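Our morning at the Gistcombe open kitchen

We went over in March, when the lanes are still muddy and you're glad of any excuse to be indoors with a kettle on. Gistcombe opens its teaching kitchen to visitors for a morning now and then, and it cost us £5 each, tea and a slice of something included (mine was ginger cake, and very good it was too).

I'd expected ovens and aprons, and there were plenty of both, but what I liked best was the washing-up — I know, I know! Everyone who cooks there washes up by hand afterwards, glasses and cups first while the sponge is clean, then the bowls, then the worktops. 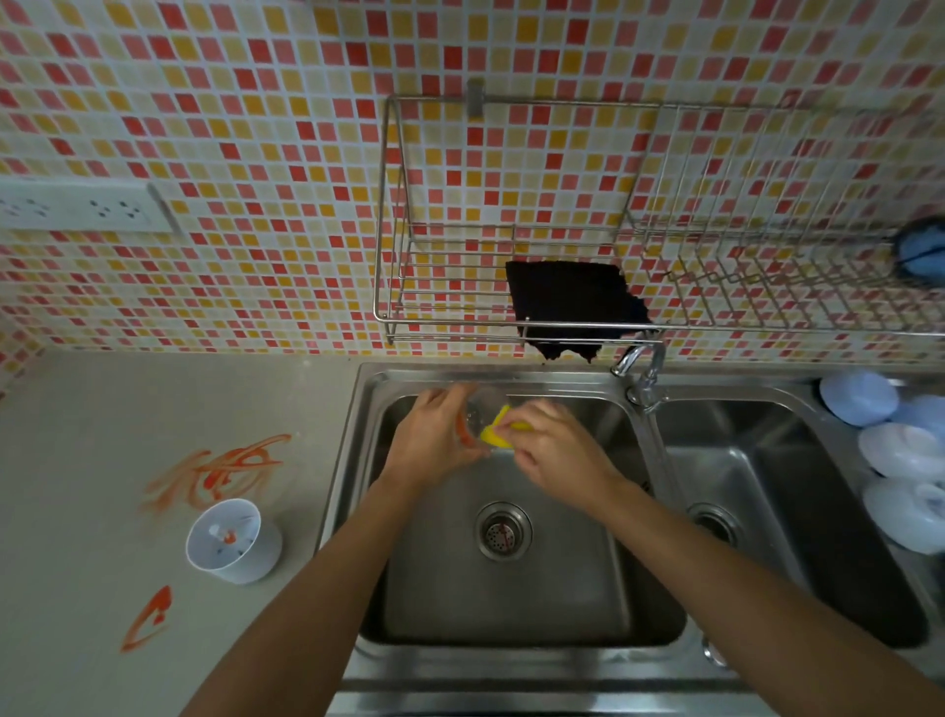
I got chatting over the tea towels with a lady who has been coming for years and swears by a double sink, one side for washing and the other for rinsing. My own at home is a single, and I came away rather envious. She also told me to leave the worktop until last, a thing my mother always said and I never listened to.

We stayed until nearly one and caught the number 33 back from the bottom of the hill. Do wear flat shoes, as the path up is steeper than it looks, and bring your own apron if you're fussy about such things.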